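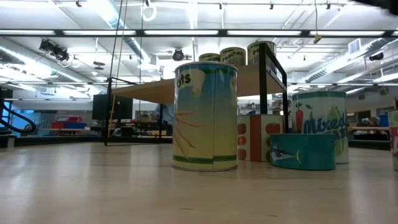
Home News Shows Get Involved Contact

Feb 5, 2019
By Gualtiero Mazza

Wanted: people who like giant tins

I run Zumisine, a small theatre company that makes shows for primary schools, and I'm looking for a props maker and a handful of people to come and play with what we've got so far. If you only want the paid job, skip down a bit. If you only want to come and try things out, skip down a bit further.

The new show is called Skelto. It's set inside a kitchen cupboard, seen from the height of something very small (a crumb, at the moment, though it was a mouse until Christmas and may be a mouse again). So the tins have to be huge. We've got a carrots one, which is the tall one and my favourite, a tomato one with red tomatoes on a white label, a low wide teal one with a little fish on the side that everybody calls the tuna, and a Mixed vegetables one nearly everyone wants to hide behind. They stand straight on the floor and the actors work in and out of them, with a wooden tabletop overhead as the shelf above.

I love them. But five tins don't make a cupboard, and there's a jam jar in the script, and a bag of flour that has to fall over twice a show, and a packet of spaghetti I haven't dared think about yet.

THE JOB: PROPS MAKER

It's 27 days' work spread between now and the summer, and the pay is £135 a day. You'd be making the rest of the cupboard with me and our designer, and fixing things when they get bashed, which they will, because children are invited up at the end and they hug the tins. I mean really hug them!

I'd like you to be able to paint lettering that reads from the back of a school hall. Big, friendly, a bit wonky is fine. I want the new labels to look as if they came off the same shelf as the old ones, so you'd need to be happy matching somebody else's colours and drawing style (lots of pale greens and teals, carrots all over the place). Everything has to go through an ordinary double door and be light enough for two people to carry up a flight of steps. I don't mind at all whether you trained in this or learned it in your garage. Show me something large you've made and tell me what went wrong with it.

Things I don't need: a van, a degree, a covering letter that says you're passionate.

THE OTHER THING: COME AND TRY THE CUPBOARD

Before we settle where everything goes, I need nine people for an afternoon of moving about among the tins. You'd crawl, peer round, sit with your back against the tuna, pretend to be a crumb for a while, and then tell me where you got stuck or couldn't see. No acting experience wanted, and I'd be especially glad of a couple of grandparents and anyone who teaches reception. Wear trousers you don't care about and soft shoes, please, as the floor's a nice glossy one and I've promised to leave it that way. Children are welcome from age five if they bring a grown-up who'll join in too.

I can't pay a proper fee for this one but there's £9 towards your travel, and a hot lunch from Gezer, the café down the road, who do a very good lentil soup. Tell me if you don't eat something.

HOW TO GET IN TOUCH

Email me through the Contact page and put "tins" or "crumb" in the subject line, tins for the job and crumb for the afternoon. If you're after both, put both. For the job, send up to 100 words about yourself and some photos, and please don't send models in the post, last time one arrived in a great many pieces and I felt awful.

Skelto opens in September at the Osach, then goes out to schools. I'll reply to everybody, though I'm slow during half term.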